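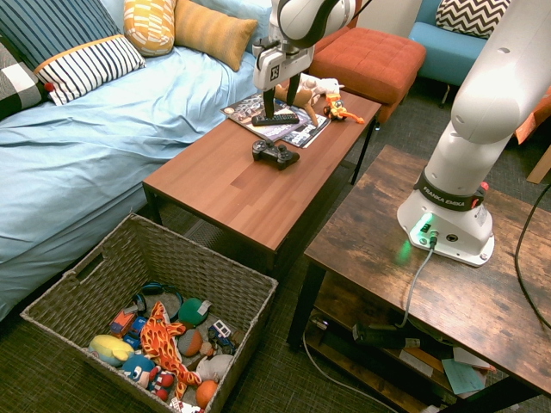
Living room, coffee table mid-tidy, toy basket on the left.

4 min read

Korov – notes on the living room tidying set

Hello! I'm Deepika Palaniappan and I put this set together, so if something in it is odd it's me you want. Korov is a collection of living rooms being put straight, with the small stuff that ends up on coffee tables and sofas and a note for each thing saying where it ought to live. The bedrooms are in Niltau and the kitchens are in Brandes, and I'd read their notes separately as the labels don't match up yet (sorry, it's on my list).

What's in it

There are 48 tidy-ups, split over 2 layouts of the same sort of room. One layout has the coffee table in the middle with the seating close by, and the other has it pushed back so there's floor to play on. Every tidy-up comes with a plain text list of the things that were out and the place each one should end up.

The things themselves are what you'd find in most homes with children in them. Magazines, a TV remote, a game controller, soft toys, little toy figures, and cushions (so many cushions – checks, pinstripes, chevrons, I do like a pattern). I kept the busy covers and the bright colours on purpose. A black remote on a stack of glossy magazines is a lovely ordinary muddle and I wanted plenty of those.

Where things go

I sort everything into 6 homes:

- toy basket: soft toys, figures, anything with a face
- magazine pile: stays on the coffee table, squared up
- remote spot: on the table next to the magazines, never on top of them
- controller spot: the shelf
- seating: cushions and throws
- elsewhere: cups, socks, post, all the rest

The toy basket is the grey woven one with the cut-out handle. It fills up quickly! If a toy won't fit, lay it on top and call it done. I don't mind which way up it is.

Cushions caused the most arguments at our end. My rule is that a cushion counts as tidy if it's on a seat and upright-ish, and it doesn't have to go back to the seat it started on. The light blue sheet doesn't need smoothing either. I tried writing a rule for rumples and gave up on a Wednesday afternoon with a cold tea.

Labels

Names are lower case with underscores, so tv_remote, game_controller, plush_toy, toy_figure. Use "ottoman" for the orange tufted one and "armchair" for the turquoise one, please, as early lists had them both down as "chair" and it was a right pain to sort out.

Known niggles

- 2 of the lists say "comic" where they mean magazine.
- Anything half hidden under a cushion may be missing from its list.
- The Cendenitz spreadsheet still uses the old homes, with shelf and basket lumped together. Go by the text lists.

Changes

April: split "soft things" into plush toys and cushions, fixed the ottoman names, added the remote spot.

Next up is a proper list for the side table and its lower shelf, which I've been putting off. If you spot a wrong label, send me the name of the list and the line and I'll fix it.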